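Workshop Tips: Looking After a Small Two-Finger Gripper

Practical notes for the person who has to keep it running 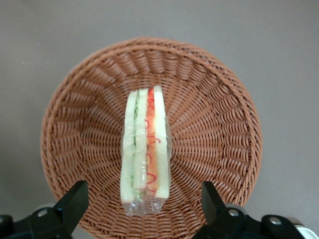
Wrapped sandwich in the wicker basket, with the two black fingers at the front.

I take care of one packing cell at Trarkia, where we prepare lunch baskets. The arm is small, the gripper has two fingers, and the work is light: one wrapped sandwich, one basket, next. People think that light work needs little maintenance. My experience is different. Soft food and thin plastic wrap show every small fault in the fingers, while a wooden block or a metal part would forgive it.

I wrote these tips first for my colleague Ermira Spahić, who takes the cell when I am on holiday. She asked me to put them on the page for everybody. Your machine may be of another type, so keep its manual next to you and believe the manual before you believe me.

Before you touch anything

Stop the cell, lock the power and let out the air if your gripper uses air. Ours is electric, but it can still hold a small force after the stop. I wait 60 seconds and then I move the fingers by hand. If they resist, I wait again.

Remove the food from the area. It goes in the waste and does not return to the line, even if the wrap looks perfect.

Put a clean towel under the gripper. Small screws like to jump, and a gray table is a bad place to search for a silver screw. A screw that falls into a basket is worse, because the weave has many grooves. If you lose one, do not start the cell again until you have it in your hand.

Cleaning the fingers

Every evening I wipe both fingers with a cloth and warm water with a little dish soap. Then a second cloth with only water, then a dry one. Do not spray directly on the gripper. The water goes behind the housing and stays there.

The inside faces of the fingers are the important ones. Tomato juice and mayonnaise dry to a hard skin, and the wrap sticks to it when the fingers open. Then the sandwich lifts a little on one side and lands crooked. When I see crooked sandwiches, I clean first and look at the program later.

For dried sauce use a wooden stick, the kind for coffee. A knife leaves scratches, and dirt stays in the scratches.

Black parts hide black grease. Hold a lamp low and to the side, and you will find what the ceiling light does not show you.

Screws

I check the screws once a week, on Sunday, when the line is quiet. I use the correct bit and a torque driver. If you have only a normal screwdriver, buy the other tool before you repair anything. A screw which is too tight in plastic makes a crack, and you will notice the crack after one month, in the middle of a shift.

Clean the screw head before you put the bit in. Dried food in the head lets the bit slip, and after 3 slips the head is finished.

I put a thin line of paint marker across each head and onto the part beside it. If the line is broken in the morning, the screw has moved. It is a very cheap inspection. Choose a marker that survives your cleaning liquid. The first one I bought from Zeltov disappeared in one week.

Making the fingers even

Close the fingers slowly on a strip of paper. Pull the paper near the tips, then near the base. It should feel the same in both places. If it is held at the base and free at the tips, the fingers are open like a V, and you will lose the sandwich by its upper part.

Loosen the screws of one finger only. Push it straight against the other, tighten each screw a little, go to the next one, come back. After that do the paper test again. When you loosen both fingers together you have no reference, and I have lost one full afternoon in this way.

Then look at the middle point. The fingers should touch the two sides of the product at the same moment. If one comes first, it pushes the sandwich before the grip begins. Correct this in the position of the arm and leave the fingers alone.

Grip force for soft things

Our controller shows force as a number from 0 to 100, without any unit. Start very low and go up in small steps until the product does not slip when the arm moves at working speed. Then write down the number and the name of the product, on paper, with a pencil. Bread of the morning and bread of the afternoon are not the same, so I make the test with both.

Look at the bread edges after the grip. A small dent that comes back is fine. If the filling moves toward the cut side, the force is too high.

The tail of the wrap

Where the film is gathered at one end, it makes a loose tail. This tail causes more stops for us than the sandwich does. It gets between finger and product, or it hangs on a fingertip after the release. What helped in our case:

Put the sandwich always in the same direction, so you know where the tail is.
Grip on the firm part, away from the tail.
Open the fingers fully and wait a short moment before going up.
Go up straight. A diagonal exit pulls the film with it.

The basket

A woven basket is pretty, but it is not a precise object. The rim is higher in one place, the floor is not really flat, and two baskets from one supplier have different widths. We buy ours from Ivanyshyn and I still measure every new delivery.

Set the safe height from the highest rim you have, and add 170 mm for traveling between positions. Set the release height from the real floor of the basket with a sandwich inside. If you use only the drawing, the fingers can hit the rim - ours did, and I changed one fingertip because of it.

Run your hand around the rim before use. A loose end of wicker can cut the wrap. I trim it with small pliers, or I put the basket aside.

Spare parts drawer

Keep one pair of fingers, a bag of the correct screws, the torque driver, the marker, paper strips and the pencil. I keep them in an old Oso biscuit tin with a label on the lid. Old fingers go out of the drawer immediately. A worn finger in the drawer will be mounted by somebody at night.

After each repair

Run the cell at slow speed with an empty basket, then with a sandwich that you do not plan to sell. Keep one hand near the stop button. Increase the speed only when the slow run is clean, and check your paint lines once more before you leave.

Write in the book what you changed, also when it is small. "Left finger, both screws, paper test OK" is enough.

If you have a better method for the tail of the wrap, please write to me. I will try it on our cell in September when the new baskets come.

Fatos Stojanović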